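Waromby Automation Group
Minutes of the equipment planning meeting, November
Held Thursday, 2 pm, first floor meeting room

Present: chair, workshop lead, software lead, finance officer, training coordinator, minute taker. Apologies from the safety adviser, who sent written notes on item 4.

1. Minutes of the last meeting
Agreed as a correct record. One change: the spare power supply was ordered under consumables and should not be listed against the equipment budget.

2. Matters arising
The second workbench has been levelled. The extension lead across the doorway is still there. Workshop lead to have a socket fitted before the next meeting.

Cortés have replied about the damaged controller case and will replace it free of charge. No delivery date yet.

3. Grippers
The group has 2 arms in use and wants a third running by spring. The software lead reported on sorting and picking work with the small wooden pieces. Mixed piles remain the hardest job, particularly where one block rests on another at an angle. A wrist camera view is attached to these minutes.

Two quotes were received for grippers. Celtero can supply the two-finger model with a lead time of 6 weeks. Zaseck quoted a lower unit price and a lead time of 9 weeks, but their mounting plate does not match our arms and an adapter would have to be bought for each one. With adapters included the difference in price is small.

The workshop lead preferred Celtero because the bolts and finger links can be bought separately. The finance officer asked whether a spare set of fingers was needed at once or could wait until the new financial year. After discussion it was agreed to buy one spare set now.

Agreed: order one gripper and one set of fingers from Celtero. Finance officer to raise the order.

4. Guarding and floor space
The safety adviser's notes were read out. The third arm can go by the window if the shelving is moved and the floor marked again. The stop button must be in reach from both sides of the bench. The training coordinator pointed out that visitors come in by that end of the room and asked for a low barrier. Price to be obtained.

5. Test objects
The present stock is alphabet blocks, shape boards and some odd soft items. The software lead asked for more variety in size and surface and put in a request for 40 new pieces. The finance officer was content for this to come out of consumables if it is bought in a single order. Items should be plain to store and easy to wipe down.

Agreed. Software lead to send a list.

6. Budget
The equipment line will cover the gripper, the fingers and the barrier. It will not cover a new camera as well. The chair asked for the camera to be put forward in the next round, with a short note on what the present ones cannot do.

The service contract on the older arm runs out in March. Cortés to be asked for a renewal price and for a price without the site visit.

7. Any other business
Cupboard keys to be returned to the hook at the end of the day.

8. Next meeting
Same room and time. Agenda items to the minute taker a week ahead.

Attachment to item 3

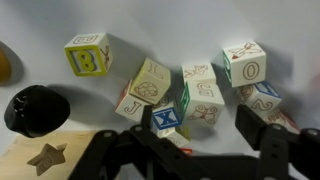 Comment received on the draft minutes: Could item 3 also say who is paying carriage on the Celtero order? The quote I saw left it out, and last time it came off our consumables. I would also like the Zaseck quote kept on file in case the lead time slips.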